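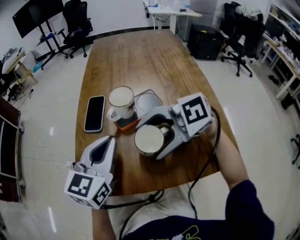 Housekeeping and Table Service, Unit 5: Mugs, Coasters and the Shared Table
Instructor: Joanne Stockdale
Wainwright Center, October term

Reading: Medeiros, course reader, section 5

1. Scope
This unit covers the care of a wooden table in a room used for both work and refreshments. Formal place settings are treated in a later unit.

2. Heat and moisture
A hot mug set directly on a finished wood surface may leave a pale ring. The ring is moisture held in the finish and in most cases does not reach the wood. Each mug is therefore placed on a coaster or a tray before it is filled.

3. Handling
Lift a mug by the handle or by the lower body. Keep fingers away from the rim. Do not slide a mug across the table -- an unglazed foot will scratch the finish.

4. Personal items
Telephones and papers are kept at least a hand's width from any drink. When clearing, staff ask the owner to move a telephone and do not move it themselves.

5. Clearing
Mugs are removed first, then coasters, then trays. Wipe with the grain using a damp cloth and dry at once. Coasters are wiped on both sides before they are put away.

Assignment
Write one page on the clearing order used in your own workplace. Submit to Kelly Lambert before the next session.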